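Farau Room Service Unit
Bedroom tidying and shelf work for residential care and serviced flats

The Farau unit is a two-legged, two-armed machine for putting small items back where they belong in furnished bedrooms. It works at open shelving, from the top surface down to the lowest compartment, and is supplied with wrist, hip and knee joints rated for repeated bending. Maximum load per hand is 2000 g. No changes to furniture are needed.

Low compartments account for most of the bending in a room round. The unit leans from the hip and keeps its feet planted while the arm goes down to the shelf.
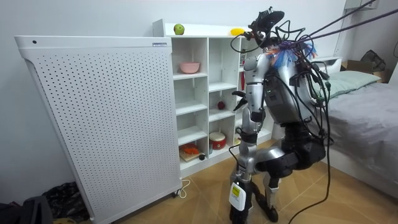

Latrice Ostrowski: We have had ours at Weldale since April. My back is better for it, but the round is not shorter. I spend the time I used to spend stooping on checking shelves and clearing faults. Ask for the fault training to be done on shift, as ours was squeezed in on a Sunday.

Fault training is now booked separately from delivery and takes 7 hours per member of staff. It covers restart, safe approach, cable inspection and recording a missed item. Sites should allow for this in the rota before the unit goes into use.

Duties after installation

Housekeeping staff keep bed making, bathrooms and anything involving the resident. The unit takes shelf items only. One named person per shift holds the stop control and signs the room sheet. At Dullberg the post was regraded to reflect this; at Montoya it was not, and the matter is still with the site manager.

Handling

Grip force is set by item class. Fruit, bowls and boards have their own settings; new items are added from the tablet. 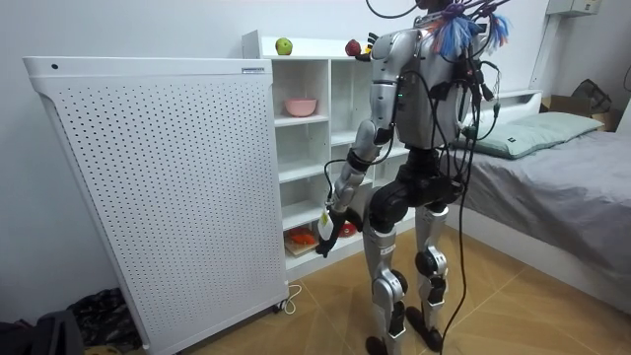
Labels and tags should be left on items during the first week, while the class list is being built. An item that cannot be classed is left in place and entered on the room sheet.

Data
Item classes supplied: 86
Further classes, user defined: 50
Clear floor needed: level, hard surface, no loose rugs
Supply: tethered
Spare parts: gripper pads, cable sleeves, foot soles

Prices on request. Please state the number of rooms and shift pattern when writing.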